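What I wanted from the Studville open day

By Giuliana Giraldo
16/08/2022

The open day at Studville drew some 250 people, and most of them went straight to the hall where the big arm was stacking crates. I understand why. It is fast and loud and it never drops anything. I stayed for ten minutes and then went upstairs to the bedroom.

Fullside had set up a session there on bedding. A person works a hand-held gripper with two black jaws, picking up covers and moving them about a bed, and the recordings are used to teach a machine the same job. It is slow to watch. The woman beside me left after 2 attempts at one corner.

I think she missed the best part of the day. A crate has the same shape every time you reach for it. A quilt has a new one each time, and anyone who has changed a double bed alone knows how much of the work is guessing where the edge has gone. We were told they want 2000 recordings before January and have 600. That seems to me a fair measure of how hard housework is, and of how little credit we give the people paid to do it.

My complaint is with the programme, which gave the crates a full page and the bedroom one line — with the wrong room number. If Studville wants the public to judge what these machines can do, it should put the difficult work downstairs by the door, and let us see it go badly for a while.

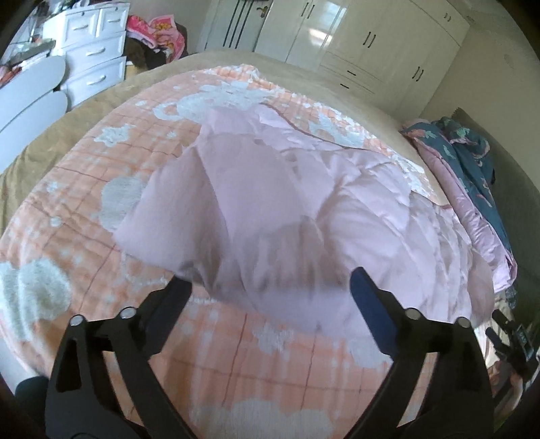
2 min read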